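## 4. Comparing grippers on the two-arm station

Read section 3 first. If the arms have not been homed since the last power cut, nothing in this section will give you numbers worth writing down, though it will give you plenty of numbers.

The comparison has two parts: passing a small flat disc from one arm to the other, and handling a shirt. Rigid things flatter a gripper. Shirts do not.

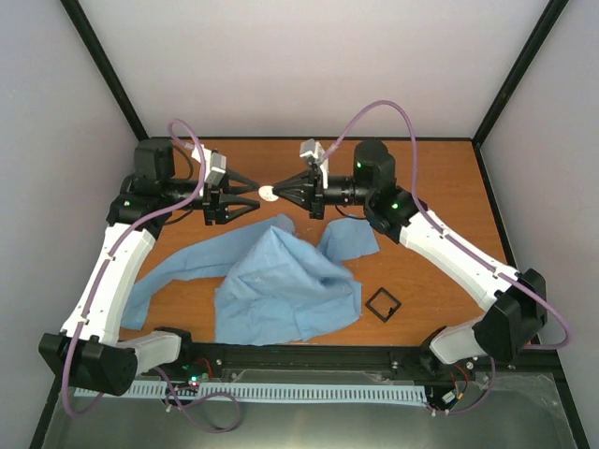
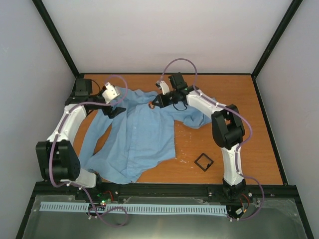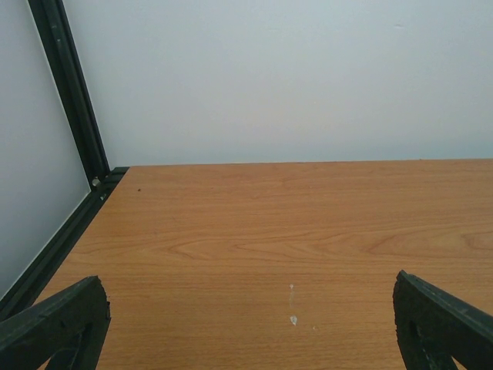

*Fig. 4-1. Comparison runs at the Nulton bench: disc between the two grippers (first), shirt run (second), wrist camera view of the tabletop (third).*

### 4.1 Before you start

1. Put the shirt on the table and drop it from elbow height. Do not arrange it. Gervásio Brito arranged his for most of December and had the best results in the building until someone watched him do it.
2. Check the hose and cable runs on both arms. They should be able to follow the wrist through a half turn without pulling tight.
3. Open a new session in Trarkari and name it after the finger set under test. "Test", "test2" and "test_final" are taken.
4. Open and close each gripper fully, left first. Listen for clicking. A click on closing means a finger screw is loose.

> **Caution:** Keep the stop button within reach, and your sleeves out of it. The arms have been told to look for fabric and will not ask whose it is.

### 4.2 Disc handover

1. Load the program `handover_kun` and set the speed to 26 percent.
2. Place the disc in the right gripper by its edge and close.
3. Let the right arm bring the disc to the meeting point. The left gripper should arrive open, facing it.
4. Press **Step**. The left gripper closes, then the right one lets go. If they do this in the other order, you have loaded the old program.
5. Repeat for 200 cycles per finger set. Log drops and double grips separately.

**Note:** A double grip is when both sides hold on and neither gives way. The controller calls this a "negotiation fault". Press **Clear**, take the disc out by hand and carry on.

### 4.3 Shirt run

1. Load `shirt_spread` and leave the speed alone.
2. Start with the collar. It has the most layers and shows up a weak grip soonest.
3. After each pick, let the arm lift and hold for a slow count of five, then lower. A slip during the hold counts as a failed pick, even if it was a very small slip and you were rooting for it.
4. Move on to the sleeves, then the hem. Drop the shirt again between rounds.
5. Swap finger sets and repeat with the same shirt. A different shirt is a different test.

The Stindale fingers managed 486 clean picks before we had to change the pads. The Kun set needed pads sooner but let go of cloth more politely. Zoltán Major prefers the Kun set and will tell you so.

### 4.4 Wrist camera check

Do this with the table clear, once per finger set.

1. Open the gripper and bring up the wrist view.
2. Both fingertips must be in view, one on each side. If you can see only one, the camera bracket has shifted - go back to step 2 of section 3.
3. Look over the tabletop between the fingers for small pale marks. Ours has a few. Mask them in Trarkari, or the pick finder may spend the afternoon trying to lift a blemish off the wood.
4. Save the view with the session.

**Note:** Do not try to polish the marks away. A shiny patch confuses the pick finder more than a mark does, and is harder to mask.

### 4.5 Shutting down

Park both arms, open both grippers and wait for the "parked" message before cutting power. Put the disc back in its drawer. Fold the shirt if you like; it makes no difference to the next run.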